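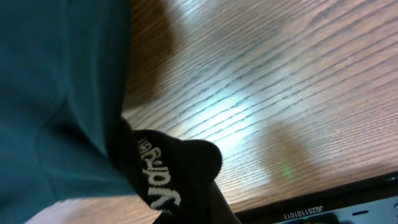 Blaugrüner Stoff und eine schwarze Socke mit weißem Schriftzug

Lesezeit: 3 Minuten

Wurness stellt Sortierung von Alttextilien auf Nahinfrarot um

2021-11-09 – Der Textilverwerter Wurness hat seine Sortierung von Hand auf ein kombiniertes Verfahren mit Nahinfrarot-Spektroskopie umgestellt. Die neue Linie ist nach Angaben des Unternehmens für einen Durchsatz von 252 Kilogramm je Stunde ausgelegt und trennt das Material nach Faserart und Farbe. Die Vorsortierung auf Tragbarkeit erfolgt weiterhin manuell, weil Passform, Schäden und Verschmutzung spektroskopisch nicht zuverlässig zu bewerten sind.

Hintergrund ist die sinkende Qualität der Sammelware. Der Anteil an Mischgeweben nimmt zu, insbesondere an Kombinationen aus Baumwolle, Polyester und Elastan. Für die mechanische Aufbereitung zu Reißfasern ist das nur begrenzt hinderlich, für chemische Verfahren dagegen entscheidend. Schon geringe Elastananteile können dort Filter zusetzen und die Ausbeute verringern. Abnehmer verlangen deshalb zunehmend eine dokumentierte Zusammensetzung je Ballen.

Die Messeinheit stammt vom Anlagenbauer Bronov. Sie erfasst das reflektierte Spektrum an mehreren Punkten eines Textils und gleicht es mit einer Referenzbibliothek ab, die zum Start 2.000 Einträge umfasst. Erkannt werden unter anderem Baumwolle, Wolle, Viskose, Polyester, Polyamid und Polyacryl. Bei Mischungen aus zwei Komponenten wird zusätzlich das Mengenverhältnis geschätzt. Liegt das Ergebnis unterhalb der eingestellten Konfidenzschwelle, geht das Teil in eine Restfraktion, die später ein zweites Mal über das Band läuft.

Grenzen hat das Verfahren bei mehrlagiger Kleidung und bei Beschichtungen. Die Strahlung dringt nur wenig in das Material ein, sodass gefütterte Jacken in der Regel nach ihrem Oberstoff eingeordnet werden. Sehr dunkle Textilien absorbieren einen großen Teil des Signals und müssen mit längerer Integrationszeit gemessen werden. Auch großflächige Aufdrucke verfälschen das Spektrum, wenn der Messpunkt auf der Druckfläche liegt.

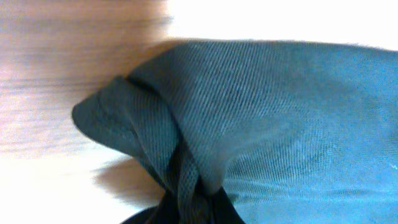 Im Probebetrieb wurden nach Darstellung von Projektleiter Chalerm Somboon insgesamt 218 Ballen verarbeitet. Fast 40 Prozent der Menge entfielen auf Baumwolle mit einem Fremdfaseranteil unterhalb der Grenze, die der Hauptabnehmer Khamphan für die Faserrückgewinnung vorgibt. »Die Erkennung reiner Fasern ist stabil. Der Aufwand liegt in der Kalibrierung der Mischungen«, sagte Somboon. Die Referenzbibliothek werde laufend um Proben aus dem eigenen Materialstrom ergänzt, deren Zusammensetzung im Labor bestimmt wird.

Vor der Übergabe an die Faserrückgewinnung müssen Knöpfe, Reißverschlüsse und Nieten entfernt werden. Wurness lässt diesen Schritt bis auf Weiteres vom Dienstleister Jusamano ausführen. Dort werden die Teile zugeschnitten und über einen Metallabscheider geführt; Bündchen und dicke Nähte gehen getrennt in die Dämmstoffproduktion. Der Zuschnitt gilt als der kostenintensivste Abschnitt der Kette, Zahlen dazu nannte das Unternehmen nicht.

Socken und andere Kleinteile bleiben vorerst außen vor. Sie überlappen auf dem Band häufig und werden dann als ein Objekt erfasst – mit entsprechend unbrauchbarer Faserangabe. Bronov arbeitet an einer geänderten Vereinzelung mit zwei hintereinander geschalteten Förderbändern unterschiedlicher Geschwindigkeit. Die Abnahme der Linie in der jetzigen Ausführung ist noch für November vorgesehen, über eine zweite Messeinheit will Wurness danach entscheiden.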